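From: Ruairi Semple
To: the list
Subject: Re: Huttunen and the Stullora ski run

Hertta, thanks for typing all that out. I've read it twice and I still don't buy it. My comments are under your text, and I've trimmed the part about the reprint.

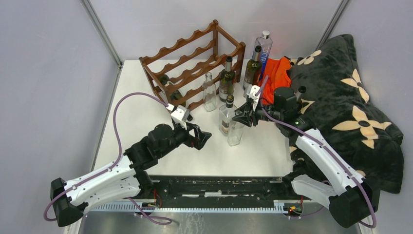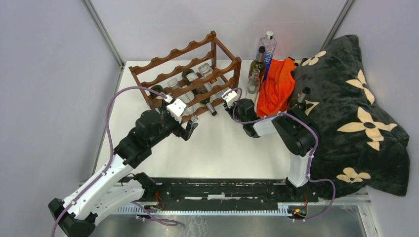

Wine rack on the white table, both pictures.

Hertta Miettinen wrote:

> I don't see why this group is so hard on Tapio Huttunen. The
> story has been in print for decades. In the Winter War he was a
> signals runner, the field line to Stullora was cut, and he
> skied 70 kilometers overnight with the order to pull back. The
> battalion got out because of it. He never talked about it,
> and it only came to light when Manninen brought out the second
> edition of Gemen with the new foreword. Anyone who has read the
> courier chapter knows it was written by a man who had done it.

Let's take the distance first. I've skied a fair amount, on good tracks, with a headlamp and a stomach full of oatmeal. Seventy kilometers in one night is possible for a strong skier on a packed trail. Your man had a rifle, army boots, no trail for the second half by his own telling, and bitter cold, which makes snow drag like sand. I won't say it can't be done. I will say that I'd want something better than a foreword.

And look at where the number comes from. In the first edition there is no foreword and no number. In the magazine interview that Sointu Saarela scanned for us in August, Huttunen says he "went over to Stullora with some papers." That's the whole of it. He doesn't say it was at night or that the line was down. Then Manninen wants to sell a second edition, and suddenly we have a lone skier and a saved battalion. I know how jacket copy gets written. I used to write it.

> The unit diary backs him up. There is an entry for a runner
> arriving before dawn.

It has an entry for a runner arriving. I paid for the copies, so I may as well get some use out of them. The line is on page 146 and it gives no name and no starting point. "Runner in, 3 a.m., order received, acknowledged." Every battalion diary from that winter is full of lines like that. Page 10 has one almost word for word the same, and as far as I know no novelist has claimed that one yet.

What bothers me more is the next line, which you left out. It says the telephone was working when the order was confirmed. If the phone was working, what was the run for? Maybe the line had just been repaired. Maybe the clerk wrote up the diary two days later and got muddled, which they did all the time. I could accept either of those. I can't accept quoting the one line and skipping the other.

> And as for the courier chapter, you can't make up the part
> where his eyelashes freeze together.

Of course you can. Anybody who grew up in that part of the country could write that without leaving the kitchen. I've lost count of the "only a veteran could have written this" arguments on this list and they never go anywhere. Some very good war chapters were written by men who spent the war in a supply office.

None of this means he was a fraud. My own guess, and it's only a guess, is that he was a perfectly decent signals private who carried papers between two headquarters a number of times, on skis and probably also in the back of a truck, and that a publisher rolled it all into one night. He may not have liked it. The letters to his sister might tell us, if the family ever lets anyone read them.

Things that would change my mind:

The brigade message log, which should give the sender and the time out. Hậu Trịnh thought it was in the Platness collection but the box list online is useless.

His service record. Has anyone asked for it? I assumed somebody had, and now I'm not sure.

Any mention of the run from before the second edition. A letter, a local paper, a speech at a reunion, anything at all.

Hậu, if you do get to Platness, please copy the log pages on either side as well. We got burned last time by having one page and nothing around it.

Sointu, do you still have the rest of that magazine? The interview carries over to a page that wasn't in the scan, and I'd like to know if he says any more about the papers.

Ruairi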